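I finally have a padlock I like looking at! It's bright orange with a black shackle, so even I can't lose it at the bottom of a bag, and I'm putting it on the bike shed before the weekend. Pouran Vahidi talked me into it after I'd spent 15 minutes hunting for the old gray one (it was in my coat).

Padlock first and third, wrench and little boxes in the last one.
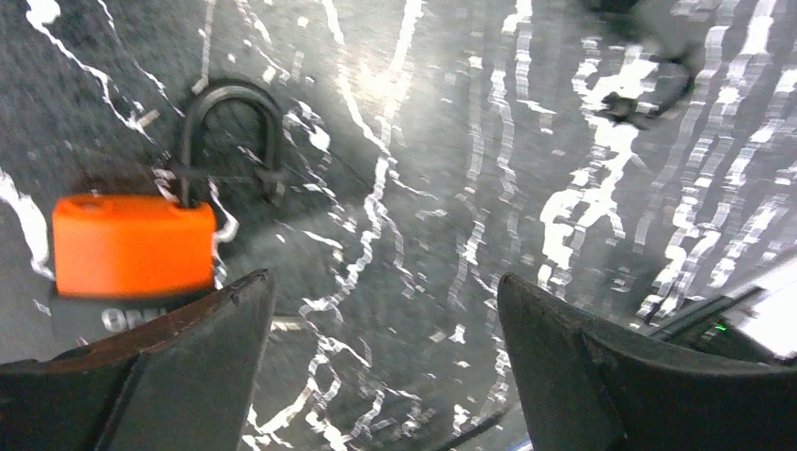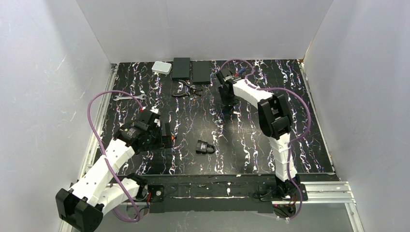
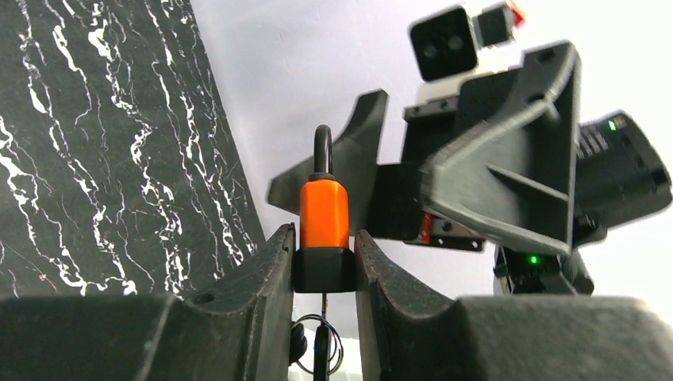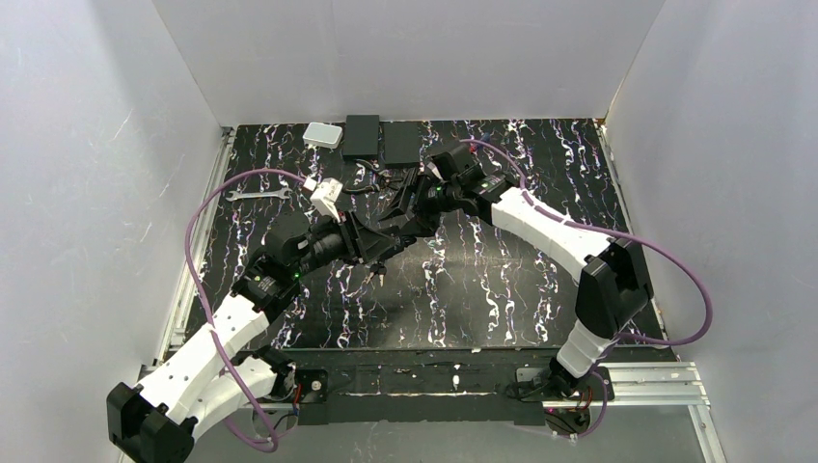
The shed itself is next. Setareh Mohammadi is lending me her label maker, and I want every key in the house on its own hook by the back door, spares included. I've already cleared 2 drawers and found a tape measure, a bike light that still works and the key to a suitcase I gave away in September. So satisfying!

I'm also sorting out the tangle of charging cables, which has been bugging me since we moved to Tarklow. My plan is one small box per gadget with its own wires inside. If you've found a good way to keep wrenches from sliding around in a drawer, please leave me a comment, I'd love to try it.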